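4 de diciembre de 2023
Cuaderno de taller, laboratorio de análisis del Club Widmont (rugby)
Escribe: Branislav Danko

Hoy he revisado con Oriana Orellana los datos de placaje del partido contra Gresitstead. El sábado teníamos dos sensores en cada jugador de la tercera línea, uno entre los omóplatos y otro en el protector bucal. El de la espalda graba a 1000 Hz y el del protector mucho más lento, por eso primero hay que ponerlos en el mismo reloj. Lo he hecho con el pitido de inicio, como siempre, pero en la segunda parte se separan otra vez. No sé todavía si es deriva del reloj o si Daza cambió la pila en el descanso y no lo apuntó. Preguntar.

Resultado provisional: 67 contactos detectados por el programa. Oriana miró el vídeo y quitó los que eran caídas sin contrario y un abrazo después del ensayo. Los umbrales que usamos en julio, en pretemporada, son demasiado bajos para un partido de verdad. Propongo subirlos y pasar otra vez todo el archivo, también los partidos viejos, para poder comparar.

Emiliano Montecinos volvió a jugar después de la lesión de hombro y el entrenador quiere saber si carga menos con el lado izquierdo. Con un partido solo no me atrevo a decirlo. Jugó 60 minutos y entró bajo en casi todos los placajes, lo cual es buena noticia. En tres de ellos el pico viene tarde, como si primero agarra y después empuja. Él dice que no siente nada raro.
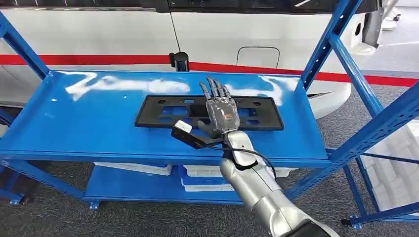
Para el saco de placaje instrumentado: la célula de carga de abajo da un cero diferente cada vez que la apretamos. Dénes Fekete piensa que el tornillo trabaja torcido. Mañana desmontamos, limpiamos la rosca y calibramos con los discos del gimnasio, de menos a más y después al revés, para ver la histéresis. Anotar la temperatura de la sala también, la última vez la olvidé.

Nélida Echeverría pide el informe en una sola página, sin gráficas de aceleración, que los entrenadores no las miran. Le mandaré una tabla con nombre, minutos, placajes hechos y placajes fallados.

Pendiente:
- cables nuevos para el saco (Flatance no contesta, llamar)
- preguntar a Daza lo de la pila
- renombrar las carpetas de Gresitstead, están con la fecha al revés
- devolver a Dénes la llave dinamométrica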